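Lillurstead Home Help — Furniture and Surfaces

Grey cast on a white tabletop, and what to do about the edge strip

Posted by gavix_bench, 2019-09-07
Viewed 579 times

I have a white table with a matt top and a light tan wooden strip along the edge. It was sold as an Atero and I have had it since June. The top has gone slightly grey, mostly towards the far side, and there are a few very small specks that do not come off with a dry cloth. Washing-up liquid in warm water lifts some of the greyness, but it comes back as the surface dries.

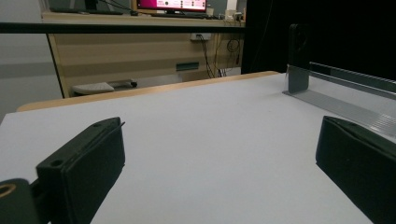
I would like to get the top back to an even white without making it shiny. I have read that cream cleaners polish a matt finish. I also do not know whether the wooden strip can be wiped with the same solution or whether it has to be masked off first. The care leaflet has been lost. I do not know if the white layer is paint or some kind of sheet material.

Replies: 2

Esfahani
Member, 3211 posts

Check the light before you clean anything. A matt white surface shows grey wherever the light falls at a low angle, and the far side of a table is often the worst place for it. Lay a sheet of white printer paper on the grey part and another on the near part. If the paper looks grey in the same place, the top is probably fine.

If the paper stays white and the table does not, you most likely have detergent residue. That would fit with the greyness returning on drying. Use plain warm water, no soap, and a well wrung microfibre cloth. Wipe in one direction, rinse the cloth, wipe again, then dry with a clean towel. It may take several passes — residue builds up in a matt texture and comes out slowly.

For the specks, try a soft pencil eraser in a corner first. Stop if the patch starts to look smoother than its surroundings. Avoid cream cleaner, melamine sponge and anything with wax in it. Solvents are best left alone until you know whether the top is painted.

The strip does not need masking. Wipe it along the grain with a barely damp cloth and dry it at once. Do not let water stand in the joint between the strip and the white top, as the wood can swell and lift there. If the strip feels rough afterwards, leave it overnight before you decide to sand it.

plainoak265

I just use vinegar on mine and it is fine. Never bothered with the wood.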